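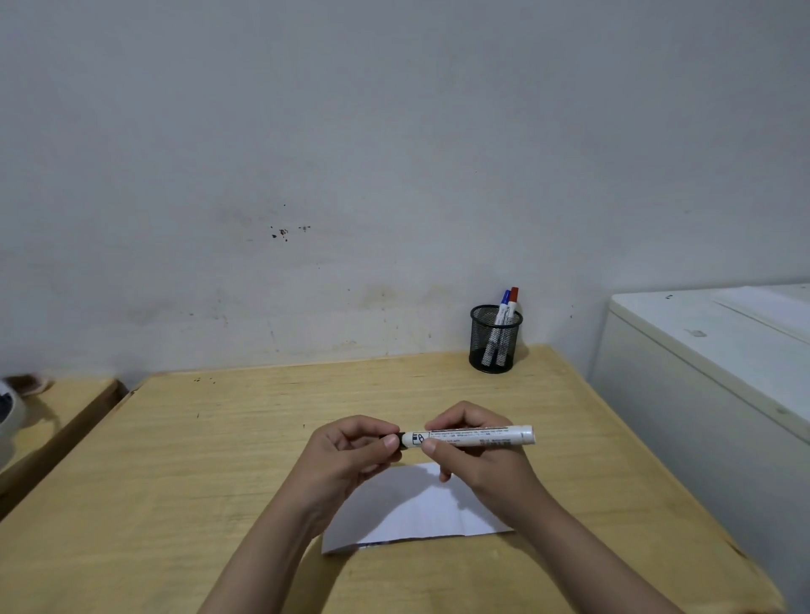
Home Guides Desk and Paper Labeling Storage Contact

Testing and Restoring Dry-Erase and Permanent Markers at the Desk

This guide covers sorting a desk set of markers, testing each one on paper, recovering those that write faintly, and storing them so that they last. It applies to ordinary fiber-tip markers with a plastic barrel and a push-on cap. Paint markers and markers with a valve under the tip need a different procedure and are covered in the Zernby guide.

What you need

One sheet of plain white paper, folded once
A mesh or solid cup for the finished markers
Paper towels
Isopropyl alcohol, for permanent and most dry-erase types
A small dish or jar lid
A pencil

Fold the paper before starting. Two layers stop most bleed-through from a wet permanent marker, and a desk with a laminate surface will hold a stain along any open seam or chip. If the marker is a wide chisel type, fold the sheet again.

Step 1. Read the barrel

Look at the label before removing the cap. It should state whether the ink is permanent, dry-erase or water-based, and most labels carry a symbol for the storage position. If the label has worn off, treat the marker as permanent until tested. Cap color shows ink color only. It says nothing about ink type, and sets bought at different times often have caps that fit across both types, so a swapped cap is common in shared offices.

Step 2. Remove the cap

Hold the marker horizontally over the paper. Pinch the cap between thumb and fingers in one hand and grip the middle of the barrel with the other. Pull straight along the axis with a slight twist. Do not bend the cap sideways; the inner seal is a thin ring and a side load can split it. A split seal dries the tip even when the cap looks closed.

If the cap is stuck, dried ink is usually the cause. Wrap the joint in a paper towel dampened with warm water for water-based ink or alcohol for the others, wait 30 seconds, and try again. Pliers will crush the cap.

Step 3. Draw the test lines

Draw three straight lines the width of the sheet at normal writing speed. Then draw one slow line and one fast line beneath them. Write the marker's type and the month next to the set in pencil.

Solid on all five lines: the marker is good. Cap it and put it in the cup.
Solid on the slow line, broken on the fast line: ink is low or the tip is partly dry. Go to Step 4.
Pale or scratchy on all lines: the tip is dry or the reservoir is empty. Go to Step 4, and expect to discard some of these.
Solid but fuzzy at the edges: the tip is worn. Keep it for boxes and rough labels.

Step 4. Recover a faint marker

Cap the marker and lay it flat overnight. If it has been standing tip up, store it tip down for the same period. This alone fixes many of the markers that fail only the fast line.

If it still writes faintly, pour a thin layer of alcohol into the dish, enough to wet the tip and no more. Touch the tip to it for nine seconds, blot on a paper towel, and cap it for an hour before retesting. Water-based markers get plain water. Keep the dish away from open flame and open a window.

One repeat is reasonable. After that the ink is too thin to be useful, and a dry-erase marker diluted this far may leave a gray film on the board.

Step 5. Check dry-erase ink on the board

Paper does not show whether a dry-erase marker still erases. Make a short stroke in a lower corner of the board, leave it for 50 seconds, and wipe with a dry cloth. A stroke that stays is either permanent ink or a badly thinned marker. Alcohol on a cloth will lift it in most cases – test a small spot first on painted boards.

Storage

Push each cap until it clicks or seats firmly. Flat storage is the safe default for markers used less than once a week. A cup is fine for daily use, and a wire-mesh one makes it easy to see which barrels are in it. For single-ended markers in a cup, put the capped tip down. Double-ended markers should lie flat. Keep all of them off windowsills and away from heaters.

Keep the dry-erase and permanent types in separate cups. Where there is room for only one, put a band of masking tape on the permanent barrels.

Retest

Repeat the line test every February and again before any large labeling job. The test sheet can be kept and reused until it is full. Old sheets are useful for comparing how fast one color runs down against another.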